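Terko Bench Set: data card and README

Status: maintained, with gaps listed at the end
Data type: simulated wrist-camera views, joint states, gripper commands, plus shift notes from the shop floor
Prepared by: the assembly group at Flullar

What this set is

Terko is a collection of simulated episodes made for the bench cell at Flullar, a shop that finishes and packs small wooden parts. The cell was sold to us as a way to take the dull reaching and placing off people's hands. We kept the simulation data because we wanted something to hold the sales talk up against, and we are sharing it because other small shops are being told the same things.

There are 200 episodes. Each one has the wrist view, the arm's joint positions, the open and close commands, and a pass or fail flag. The flag comes from the simulator and means that the part ended up inside a tolerance box. It says nothing about whether a finisher would have accepted the part.

What it is not

It is not a record of real work. No episode was captured on the floor, and nothing in the set should be quoted as a throughput figure for the real cell. We have already seen a slide from the integrator, Skistitz, that did this with an early version. Please don't.

How it was made

The scenes were built by Sombatkul, the contractor who set up the simulator. They modeled the arm, the gripper and a bench top with a wood texture. An operator drove the arm with a hand controller for 100 of the episodes. The other 100 were produced by a scripted planner from randomized start positions.

The wrist view is saved along with the joint data at every step. In a lot of steps it holds bench and gripper and very little else. We left those steps in. Removing them makes the set look busier than the job is, and a policy trained only on the interesting parts will have no idea what to do while it is getting there.

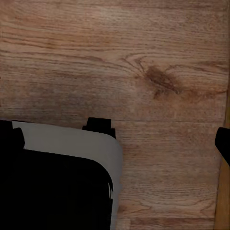 Simulated wrist view: part of the gray and black gripper over the wood-grain bench, with a black fingertip at the right.

Anyone who has worked at a bench will notice how clean these renders are. In the sample view there is no visible shadow between the gripper and the wood. Our floor has sawdust, glare from the north windows after lunch, and glue drips that look a lot like knots to a camera. We asked whether the renders could be made dirtier and were told it was on the roadmap.

What changed for the people at the bench

The pitch said operators would be "freed up for higher-value tasks." We asked which tasks and got a picture of a tablet.

In practice each shift now has 2 people assigned to the cell. One loads trays and clears faults. The other checks what comes out. Before the cell, the same two people finished parts and talked to each other while they did it. Loading trays is easier on the wrists, and several operators have said so in the shift notes. It is also duller, and the notes say that too. Clearing a fault means walking to the panel, reading a code, and deciding whether to restart or call someone. Nothing was added to anyone's pay for making that call.

Training was 55 minutes, including the safety video. It covered starting and stopping. It didn't cover what to do when the arm stops halfway with a part in its grip, so the night shift wrote a page of instructions and taped it to the guard. A copy is in the notes folder. It is better than the manual.

We were also told the cell would mean fewer rejected parts. That may be so. Inspection moved to a different station in the same month, and the two changes can't be pulled apart with the records we have. Be careful with anybody who says they can.

Folder layout

episodes/operator: hand-driven runs
episodes/planner: scripted runs
notes/shift: comments from operators, names removed
notes/faults: panel codes and what people did about them
config: arm, gripper and camera settings

Reasonable uses

Testing a data loader. Comparing hand-driven motion with scripted motion. Teaching new staff what the wrist camera can and can't see. Reading the shift notes before signing a contract, which we wish we had been able to do.

Uses we ask you to avoid

Don't use the set to set work rates. Don't use the operator runs to score operators. They agreed to drive the arm on the condition that the runs would not be used to rate them, and we promised that in writing.

Known problems

The planner runs are too smooth. Nothing slips in them and no part sticks to the tray.

Grip force is missing from the operator runs. The controller didn't send it and we noticed late.

The wood texture is the same in many of the scenes, so a model may learn the grain instead of the job.

Shift notes stop in December, when the form moved to the tablet. People write less on the tablet.

The pass flag is generous. We loosened the tolerance box at the request of Skistitz and have not put it back. The old value is commented out in the config file if you want to rerun the scoring.

Changes

Second release: added the fault notes, fixed swapped joint labels in the planner runs.
First release: episodes and config only.

Corrections are welcome, most of all from people who load the trays.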